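4.2 Gripper comparison on wire sorting

Stavum recommends the pointed jaw for thin, flexible parts, and the Kuster controller notes repeat the claim without data. We ran 1000 trials with each jaw, at the same closing speed. The pointed jaw did better on wound coils. On tangled wire the gap shrank to 15 trials, and we would not buy hardware on that basis. 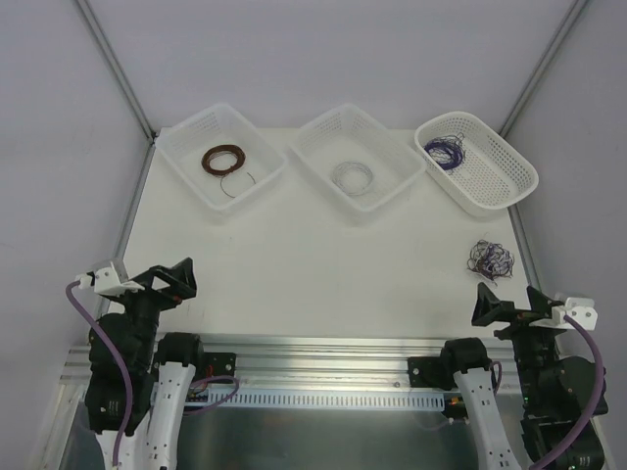 Figure 3. Two-arm cell with angular jaws. Wire is sorted into three mesh baskets; a mixed clump lies on the open table.

4.3 Limits of the comparison

Both jaws were tuned on the Flokow controller by the same operator, who knew which one was mounted. Pale wire against white plastic is also hard to make out, so some failures charged to the jaw may belong to the camera. We have not separated the two.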